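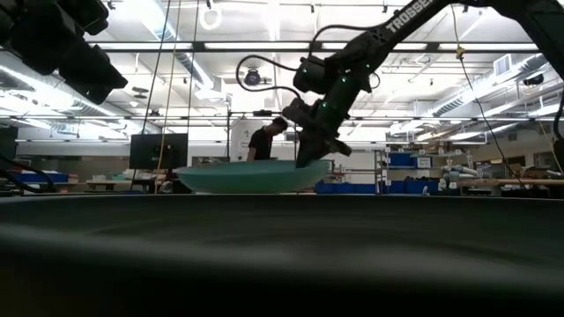

Cureck Motion Suite
Control, perception and planning software for bench-mounted robot arms
Product code 1316
Supplied by Jemton

Overview

Cureck is a software suite for laboratories and workshops that run one or more small robot arms at a shared bench. It covers the full path from camera input to joint command and is installed on a single workstation. The suite is licensed per workstation. The number of arms connected to that workstation does not affect the license fee.

Version 4 replaces the separate planner and viewer packages offered in earlier releases. Customers holding a current support agreement may move to version 4 at no charge.

What is included

Cureck Control
The control module sends position commands to each arm at 200 Hz and records the reported joint state at the same rate. Limits on speed, reach and gripper force are set in a plain text file and are checked before any command is sent. A command outside the limits is refused and written to the log with the name of the joint concerned.

Cureck Perception
The perception module estimates the position and outline of objects on the work surface from one or more fixed cameras. It has been tuned for household and kitchen items, including shallow bowls, cups, trays and lids. Items with translucent walls are handled by a separate outline model, which must be enabled in the settings before use. Rim detection is available for round, open containers and returns a set of suggested grasp points along the edge.

Cureck Planning
The planning module produces a path for each arm and checks it against the bench, the other arms and any fixed objects entered in the cell model. Where two arms share a work area, one arm may be given priority or both may be planned together. Cable loops at the wrist can be entered as a keep-clear volume. Jemton recommends this setting for any arm with external cabling.

Leka Viewer
Leka is the desktop tool for setup and review. It displays camera views, planned paths and joint data on one timeline. Sessions can be marked, trimmed and exported. Leka may be installed on additional computers for review only, without a further license.

Delta add-on (optional)
Delta compares two recorded sessions and reports where the paths, timings or grasp points differ. It is intended for groups that need to confirm the effect of a settings change before it is put into regular use. Delta is ordered separately and requires Leka.

System requirements

Workstation with 32 GB of memory and a supported graphics card
70 GB of free disk space for installation; recorded sessions require additional space
Wired network or USB connection to each arm
At least one fixed camera with a clear view of the work surface
A current list of supported arms, cameras and graphics cards is supplied with each quotation.

Installation and training

The suite may be installed by the customer using the setup guide. On-site installation is available on request and includes camera calibration, entry of the cell model and a half-day session for operators. Recalibration is required whenever a camera or arm base is moved.

Safety notice

Cureck is not a safety-rated system. It does not replace emergency stops, guarding or a site risk assessment. The customer remains responsible for safe working practice wherever people are present near a powered arm.

Ordering

Cureck Motion Suite, single workstation: $3794
Delta add-on: price on request
Support agreement, 12 months: included with first purchase, renewable

Educational institutions should state their status when requesting a quotation. The next maintenance release is planned for June.

Page last revised 2025-05-14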